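长帖预警，讲讲我们最近怎么折腾双臂任务的软件栈。想到哪写到哪，大家随便看。

1/
先交代一下，我在 Plurkine 做控制和规划这一块，感知那边主要是 Niamh Fitzgerald 在管，工具链是 Rostyslav Panasiuk 一个人扛（辛苦了兄弟）。任务听上去特别朴素：左手拿起一个面包，放进粉色的碗里，碗在绿色切割垫上。就这么一句话，软件这边写了好几个月，删掉的代码比留下的多。

2/
最早的版本是一个大状态机，靠近、预抓、闭合、抬起、移动、松开，一格一格往下走。演示的时候挺好看，换一个面包就傻了。面包这个东西吧，软、会变形、表面还不规则，你永远不知道手指合上之后它会往哪边滚。状态机里每个“如果没夹住”后面都得再接一串“如果”，写到后来我自己都不敢改。

3/
现在的结构分三层。最上面是任务层，只管“现在该干嘛”；中间是策略网络，吃图像和关节状态，吐一小段动作；最下面是控制器，跑得最快，负责把这一小段动作变得平滑、安全、能执行。三层之间用我们自己的消息中间件 Cliron 通信。名字是 Cameron Moncrieff 起的，他到现在也不肯说是什么意思。

4/
说说频率。底层控制器是 100 Hz，策略层慢得多，每次推理出一段动作，底层边走边等下一段。麻烦就在“等”这里：新的一段来了，旧的一段还没走完，两段接缝的地方如果不处理，手腕会抖一下。别小看这一下，面包正悬在碗上面呢！

5/
接缝的处理我试过 4 种。直接切换，抖。线性混合，不抖了，但是手指的开合时机被抹平，该松的时候不松。然后试了按时间戳对齐再混合，好很多。最后留下来的是手臂和手分开处理：手臂的关节做混合，手指的关节不混，到点就切。就这么个土办法，效果最稳，我为此郁闷了一个下午。

6/
时间戳这个坑值得单独发一条。相机有相机的时钟，手有手的时钟，控制器又是另一台机器。以前我们统一用“消息到达的时间”，图省事嘛，结果网络一忙，策略看到的图像和关节状态根本不是同一时刻的。查这个问题查到怀疑人生，日志里每个数字单独看都正常，放一起就不对。现在所有消息在源头打时间，到了 Cliron 再对齐，对不上的那一帧直接丢。

7/
丢帧听着吓人，跑起来没什么感觉。策略对偶尔少一帧图像很宽容，对错位的图像一点都不宽容。如果你也在搞类似的东西，先去查你的时间戳，别急着调网络！（Rostyslav 让我把这句话写大一点，可惜这里不能改字号。）

8/
感知这边，头部相机看全局，腕部相机看近处。两路图像各有各的脾气。头部那路稳，桌面、碗、两只手都在里面，缺点是手一伸过去就把东西挡了。腕部那路离得近，可是手腕一转，整个房间跟着转，地板跑到右边、天花板跑到左边都是常事。Niamh 一开始想把腕部图像转正再喂进去，试了一版，意义不大，网络自己能消化，就不转了。

9/
背景也是个话题。办公室里有椅子，有人走来走去，腕部相机动不动就把半个屋子收进来。我们做过一组对比，训练的时候把背景抹掉，部署的时候再用真实背景，掉得一塌糊涂。所以现在的原则是背景该乱就乱，训练数据里人来人往都留着。

10/
规划方面，双臂最烦的是另一只手。左手干活的时候右手放哪儿？放太远，下一步要用它的时候来不及；放太近，容易跟左手抢地方。我们给右手定了一个待命位：手抬着，悬在垫子右半边上方。碰撞检测用简化的胶囊体模型，手指每根一个，拇指那块方方的单独一个。之前图快把整只手包成一个大球，结果规划器觉得碗上面永远没有空位，死活不肯过去，哈哈。

11/
还有线缆。碰撞模型里没有线缆，线是软的，建模太贵。目前的办法是限制手腕的转角范围，再加一条“别往回绕”的代价项。丑，但能用。Gobnait Cronin 提过用可微的绳子模型来算，我说等我退休了再说。

12/
贴几张现场的，一张腕部视角，两张头部视角：

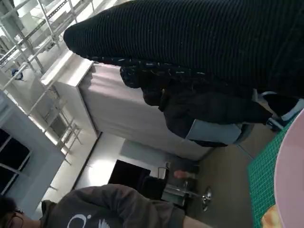
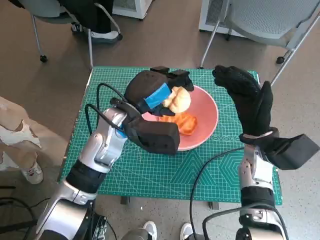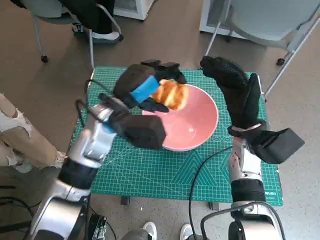 13/
接着说工具，这部分我其实最想安利。我们有个回放器叫 Clukia，把几路相机、关节曲线、策略输出放在同一根时间轴上，拖到哪儿看到哪儿。以前排查一次失败要开好几个终端加一个视频播放器，靠手速暂停。现在拖一下就行，而且可以直接在时间轴上打标签，比如“接缝抖动”“闭合太早”“碗被碰到”，打完的标签能反过来筛数据。

14/
上一批数据一共 217 条，我把闭合太早的全挑出来放一起看，规律特别明显：腕部相机里面包被手指挡住的时候，策略就开始猜。猜的结果往往是“应该到了吧，合上！”。后来给策略加了手指关节的电流作为输入，等于让它多了一点“摸”的感觉，早合的情况少了很多。残留的那些还在看，估计得从数据下手。

15/
松手比抓取难，这一点我没料到。抓的时候有明确的目标，松的时候要判断高度、判断碗沿在哪儿，还要判断松开之后面包会不会粘在手指上跟着走。现在是策略给松手的意图，控制器再检查一遍手的高度和碗的位置，两边都同意才放。Donal McGrath 管这个叫“双人签字”，挺形象的。

16/
有人私信问仿真用了多少。用了，但只用来测中间件和控制器，比如故意加延迟、故意丢包，看底层会不会乱来。抓面包这种接触丰富的事我们不在仿真里训，软的东西仿出来的手感差太远，调仿真的时间够我在真机上跑好多轮了。做刚体装配的朋友可能是另一种结论，欢迎来吵。

17/
接下来的计划：5 月把任务层换成 Madigan，是我们内部写的一个小型行为树框架，支持中途打断和恢复。现在中途有人喊停，再启动只能从头来，手都到碗上面了还得退回去，看得人着急。恢复的难点在于重启之后要先确认东西还在不在手里，这个判断我打算还是用电流加腕部图像一起做。

18/
代码暂时不能放出来，但时间戳对齐那一小块可以单独整理一下，Cameron 说他来弄文档。想看接缝处理的细节、或者 Clukia 标签怎么设计的，在下面留言，我挑问得多的先写。先去看那几条还没打标签的回放了，回见！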